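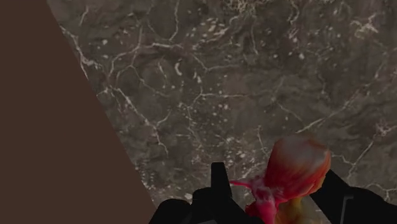

## can a robot put away my groceries yet (a thread)

**1.** Short version: no. Longer version follows, as I have been asked this by my mother, my dentist and a guy at the hardware store, and I would like something to link to.

**2.** The chore under discussion is the dumbest one in the kitchen. Pick up a soft roundish thing from the counter. Put it somewhere else. My nephew could do it at two, though he wanted to be paid in crackers.

**3.** The counter in this one is rendered marble, the thing between the fingers is red and orange going yellow underneath, and I'd call it a peach on Monday-morning confidence and a mango if pressed. A bell pepper has also been proposed. The simulation isn't helping any of us.

**4.** Which matters more than you'd think! A bell pepper forgives you. A ripe peach remembers every fingertip, and by dinner you can read the whole history of the grip in brown.

**5.** Jin-sol Koo and I have been keeping a list of chores, 40 of them, and scoring whether a machine you could buy or build does each one well enough that you'd leave the house. We got to 19 "sure, with supervision." We got to 6 "yes, go to the movies."

**6.** The 6 include vacuuming and washing dishes. Machines have done those for ages and we stopped calling them robots the minute they worked. I'm counting them anyway. The list needed the points.

**7.** Putting away produce is not in the 6. It's barely in the 19.

**8.** "But I saw a video." Yes. I saw it too. Watch the fruit and ignore the arm. Is it the same fruit every time? Does it start in the same spot? Does the clip end before anyone turns the fruit over?

**9.** Kyu-ri Seo, replying to me last October: "Your standard is unfair, humans bruise peaches constantly." True. I have bruised peaches just by driving home. But I cost nothing to install.

**10.** Simulation is where a lot of this gets practiced now, and I'm for it. You can drop a thousand peaches and mop up none of them. The catch is that a simulated peach is as squishy as somebody decided it was, on a day when they probably had other things to do.

**11.** Also, dark veiny stone is a mean background. I have lost my own keys on a counter like that. Black keys, granted.

**12.** Shop floor people, I hear you in the replies. Yes, bins of identical hard parts are in much better shape. Your brackets don't ripen.

**13.** Someone asked if Konen or Fakine is closer. I've tried neither at home and I'm not going to rank two websites. If either one wants to send a gripper over, I have a fruit bowl and low expectations.

**14.** What would change my mind: a mixed grocery bag, a counter nobody tidied first, eggs somewhere in the middle, and no cuts until the bag is folded. I'll even let it skip the folding.

**15.** Until then I'm putting the peaches away myself. Jin-sol wants laundry next. I've asked for a week off before we do fitted sheets.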